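Ticket 1813 - Table top, pale finish, glare and washed-out grain
Product: Nyaga work table, light wood top
Opened: June 22, 2022
Status: waiting for customer

Hello, I write again about the table from Broltdale, which we use in our workroom. My first message was maybe not clear, so I try to explain better.

The surface is pale, almost cream, and I like the color very much. My problem is the middle. The grain is strong near the far side, with darker tan waves, but toward the center it becomes weak, and under our lamp there is a white shine which nearly hides it. I cannot decide if this is only light, or if the finish is damaged. I have wiped it two times with a damp cloth and one time with the Grurkach soap, 15 ml in a bucket of water. After each time I let it dry for 20 minutes. I see no difference.
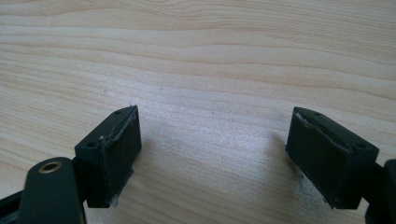

Gladys Athumani replied that a shine which stays in one place when you move your head is a different matter from a shine which moves with you, and asked that this be tested before any sanding. She also wanted to know if the lamp hangs directly over the table.

Yes, the lamp is directly over it. I made the test this afternoon. When I walk to the short side, the white area goes with me, but not completely - a small dull part stays, roughly as big as my hand. With the lamp off and only the window, I can follow the grain across the center, but it is still fainter than at the far side.

I touched the dull part with my fingers and it feels smooth, the same as the rest. The leaflet says to sand lightly with 600 paper and then put one thin coat of Skonderport oil. I did not start this yet. Should I treat only the dull part, or the whole top? I am afraid to make a border that everybody will see.

I can wait until July if you prefer to send somebody.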